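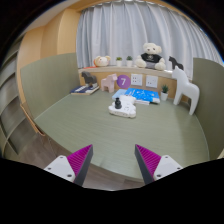 The week the grippers lied to us

I met the operator in the Metis kitchen on a Wednesday, and before I'd even found a chair she'd pushed a plate of crackers at me and said, "You're going to ask about the slipping." I was! I'd been hearing about the slipping since January.

For those of you who don't follow this blog for the robot stuff, a quick catch-up. She spends her working day holding a gripper in her hand (no arm, no robot attached, just the tool and a camera) and moving small things around on tables. The recordings go to a team that trains a robot called Skumumow to do the same chores. The grippers are built by a little firm called Vostar. And for a good chunk of the winter, a lot of what she recorded was garbage.

"Not garbage to look at," she said. "That was what drove me up the wall. I watched them back and they looked lovely."

So what was wrong with them? The tool keeps a log of how wide the jaws are, all the way through a take. When she squeezes, the number drops, and the robot learns how far to close on, say, a teddy bear as opposed to a bottle. On two of the grippers, the little gear that reads the opening had worked loose on its shaft. It would skip a tooth, and from then on every number was off by the same amount. The jaws would be wrapped around something and the log would swear they were 5 millimeters wider apart than they were.

"You can't feel it in your hand," she told me. "The trigger's the same, the pads are the same. I'd pick the thing up, put it down, on to the next one."

I asked how they caught it, and she made a face. Skumumow caught it, by crushing things. It had been trained on a mix of good takes and bad ones, and on the test bench it started going in much too hard on small objects. It cracked the cap on a bottle. Then it clamped onto a foam block and wouldn't let up, and one of the engineers reached over to pull the block free before hitting the stop button.

She went a bit quiet telling me this part. He got his fingertip pinched against the jaw, and it bruised up under the nail. "It could have been a lot worse with a stronger hand on that robot," she said. "He knows he should've stopped it first. He's said so plenty of times. But you see something getting squashed and you just grab."

They shut the bench down that afternoon. At first everyone blamed the training software, which she says is what everyone always blames, and a couple of people lost most of a week digging through it. Then somebody laid a plain steel gauge between the jaws of each gripper and read off the logs, one after another, and there it was.

Four hundred takes had to be thrown out. I winced, and she laughed at me. "I did a lot of those! I can tell you what was in them, too. I was seeing horse figurines in my sleep."

(I did ask whether they could have just corrected the numbers. They tried. The trouble was working out when in each session the gear had skipped, and for most of them there was no way to tell.)

Vostar swapped the gear for one that's pinned in place, and she now does a check at the start of each session and again every 30 minutes: jaws fully shut, jaws fully open, then the gauge. If any reading is off, the tool goes in a red bin and doesn't come out until a technician has had it apart. The bench has changed as well. There's a second stop button on the side where people stand, and you don't reach past the yellow line while the robot has power. The engineer with the bruised finger painted the line himself.

I wondered if she trusted the tools again. She thought about it for a good while, cracker in hand.

"I trust the gauge," she said. "I did skip the check once, a couple of weeks back. I was in a hurry, we were trying out a new table for Phí, the tidying project, and I got three takes in before I remembered. So I went back and did the check and it was fine. And I deleted the three takes anyway."

Then her break was up, and she took the rest of the crackers with her.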